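Sorting Weekend at Hakent – Gallery

In September we moved the small parts store from Drallow to our new room in Hanotmont. Kwabena Asamoah made the plan for the tables, and Silvia Brabec took care of the bins and the labels. We had 72 boxes to go through, and we finished on Sunday, a little before 9 in the evening.

The old shelves stayed in Drallow. In the new room we work mostly on tables, so the bins must stand where a person can reach them from two sides. 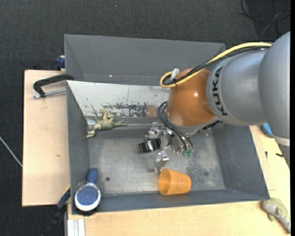
Gray metal bin on the light wooden table, with the KUKA arm reaching in from the right.

Silvia prefers the large bins for mixed pieces, because small boxes fill up too quickly. The carpet is dark and makes the room quiet – very pleasant after the concrete floor we had before.

More pictures will follow when the boxes from Makhubela are unpacked. If you miss something from the old store, please write to Kwabena and give the box number.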